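A Note to Readers Following the Skedport Blog Awards

The shortlist for the Skedport Blog Awards was published on Sunday evening, and this site appears on it in the category for independent personal blogs. I wish to record my thanks to every reader who submitted a nomination. I had not expected to be included, and I learned of it from a reader's message before I had opened the announcement myself.

Several of you have written to ask how the process works, how to vote and whether the result will alter what is published here. I have tried to answer those questions below in the order in which they usually arrive.

Nominations were open to anyone with an email address. A blog needed 60 separate nominations to be considered for the longlist, after which a panel read a sample of posts from each site and reduced the number. The final list in my category contains 26 blogs. I have read most of them over the past few days and can recommend a good many. The author of Dernthorpe, a long-running diary of life in a small market town, has been writing for longer than I have and deserves a much larger audience. Carhuamaca, which covers family cooking and the letters that go with it, was new to me. I began with one post about soup and went on reading until well past midnight.

Voting is now open and will remain so until the end of September. Each reader may vote once in each category. The form asks for a name and an email address, and a confirmation message is then sent. Please note that a vote is not recorded until the link in that message has been followed. Last year a number of readers of other blogs were disappointed to learn that their votes had not been counted for this reason, and I would ask you to check your junk folder if nothing arrives within the hour.

I will not be offering prizes, discounts or any other reward in exchange for votes. The rules permit small giveaways, and I make no criticism of those who choose to run them. My own preference is that people vote for the blog they most enjoy reading, including when it is not mine.

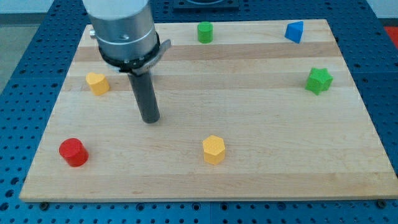 On the matter of the ceremony, finalists have been invited to an evening event at the Clendgate Hall, and I have accepted. Each finalist may bring one guest. I will be accompanied by Prapai Mahawong, who has proofread the longer posts on this site from its second year onward and whose corrections have spared me a great deal of embarrassment. Those of you who remember the post on train timetables will know what the site looked like before that arrangement was in place.

Guests are asked to arrive by 6:30 p.m. for photographs. I am told that the dress code is "smart," a word that has already produced eleven emails between the finalists in my category. I intend to wear the gray suit I wore to my cousin's wedding, subject to its still fitting.

A short account of the evening will appear here in the week that follows. I do not plan to post during the event itself. The hall is known for poor reception – and I would like to eat my dinner while it is warm.

I should also say something about figures, as two readers have asked. When this blog began, it received 138 visits in its first full month, a large share of which I now believe to have been my mother. It currently receives about 2,000 visits in a typical week. These numbers are modest beside those of several other finalists. I mention them only so that newer bloggers who write to me for advice have a fair idea of the scale involved and of how slowly it was reached.

The advice itself has changed little. Keep a regular day for publishing and hold to it as well as you can. Reply to comments, particularly the first ones, which may come from people who will still be reading years later. Keep a copy of everything you write somewhere other than the site. I lost four posts during a change of host and have never been able to reconstruct the one on lodging houses to my satisfaction.

With regard to the future of this site, no changes are planned. Posts will continue to appear twice a week. The comment policy stands as written, and comments on posts older than a year will remain closed owing to the volume of spam. The monthly reading list will return after a break in the summer, and I am grateful to those who noticed its absence and said so politely.

One small correction is also due. In last week's post I stated that the awards had a separate category for travel blogs. That category was merged with food this year, and the post has been amended. I apologize to the reader who spent part of an afternoon looking for the form.

Questions about voting should be sent to the organizers through the contact page on their own site, as I have no access to the records and cannot confirm whether a particular vote was received. Questions on any other subject may be left in the comments, which I will be reading as usual on weekday mornings.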